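The table after one winter

18 Mar 2022

I don't believe in table oil. I should say that up front, so anyone who swears by the stuff can stop reading and go back to rubbing theirs in small circles.

We bought the table last June from Istwood, the place out past the reservoir that smells of sawdust and has no prices on anything. The man there told us it would "settle in" and "look after itself" if we fed it twice a year. Fed it what? Fladance, of course, a tin of which happened to be sitting next to the register for 20 dollars. I asked what was in it and he said natural oils. Motor oil is natural if you go back far enough.

I bought the tin anyway. I did one coat, let it sit overnight the way the label says, buffed it off with an old pillowcase, and then did nothing more until this week, when Zhuoran Liao came over and asked why I hadn't sanded out the marks.

So I went and looked at the marks. I had stopped seeing them, which I think is the natural end of most furniture care. There's a pale one, a tiny dark speck off to the left, and a short streak that I've tried to wipe up more than once. Zhuoran's opinion is that the pale one is a dent. Mine is that it came with the table and the man at Istwood hoped we'd put a plate on it.

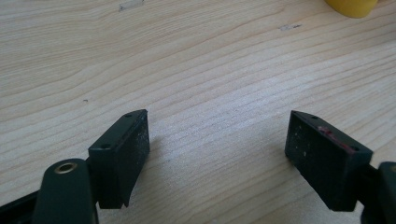
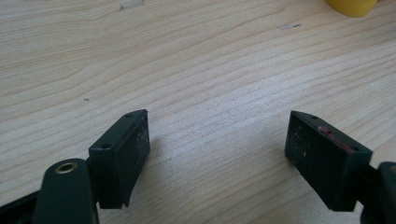
The tabletop as of this week, pale blemish toward the top, bit of yellow in the corner.

I will admit the grain is nice. It runs on a slant with a wave to it, and it's the reason I paid what I paid. Whether the oil did anything for it I can't tell you. I looked for before pictures and found one, taken at night under the kitchen bulb, so the wood is orange and proves nothing either way.

What I can tell you is what I found when I read up on fixing small marks. One person says a damp cloth and a hot iron will lift a dent right out. Another says the iron will leave a cloudy patch worse than the dent. A third wants me to buy a filler stick from Pillai in a matching shade, except the shades have names like Morning Oat and there is no way to see them in person. Somebody on the Tesamby forum had a thread on it with 1,208 replies. I read 5 pages and came out knowing less - the last page I got to was an argument about dish soap.

Zhuoran offered to bring a sander over. I've seen what happens there. You sand the one spot, then the spot is lighter than everything near it, so you sand the whole top, and by dinner you own a different table and your lungs hurt.

My plan is a cloth, warm water, and a placemat if company comes. I might try the iron on the underside first, where it can't hurt anything but my pride. The rest of the Fladance is under the sink with the lid hammered back on. If anyone wants it, it's nearly full.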